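Spring Cleaning for the Old Desktop Computer

I love this job! An old tower that has sat under a desk for years can collect an astonishing amount of dust, and getting it out costs next to nothing.

Shut the computer down, switch it off at the wall and pull every cable. Snap a photo of the back first so you know where they all go. Then carry the whole thing out to the porch or garage (trust me, you don't want that fluff on the rug) and take off the side panel. Touch bare metal on the case before you reach in.

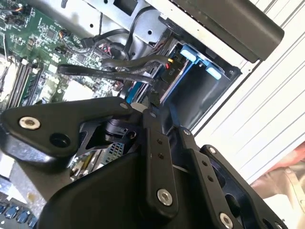
One reader wrote in to ask whether a vacuum cleaner would do just as well. Please don't! The hose can build up static, and the nozzle loves to swallow little screws. A can of air or a small electric blower is much kinder, and a soft 1-inch paintbrush gets into the corners beautifully.

Hold each fan still with a finger while you blow, so it can't spin up and wear out its bearing. Short bursts, can upright. Work from the top down and finish with the grille at the front, where the pet hair ends up.

Screws go in an egg carton. I use the 6-cup kind, one cup for each part I take off, and I haven't lost one yet!

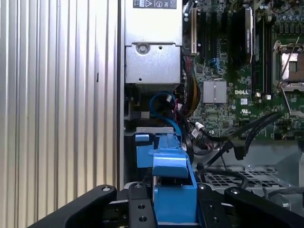 Wipe the outside with a barely damp microfiber cloth and a drop of dish soap. Old toothbrushes are wonderful for vents and grooves. Sticker goo comes off metal with a dab of cooking oil left on for ten minutes, then soap again. Let everything dry completely before you plug anything in.

I do mine every August, when the garage door is open anyway, and the keyboard gets turned upside down and shaken on the same day. You should see the crumbs!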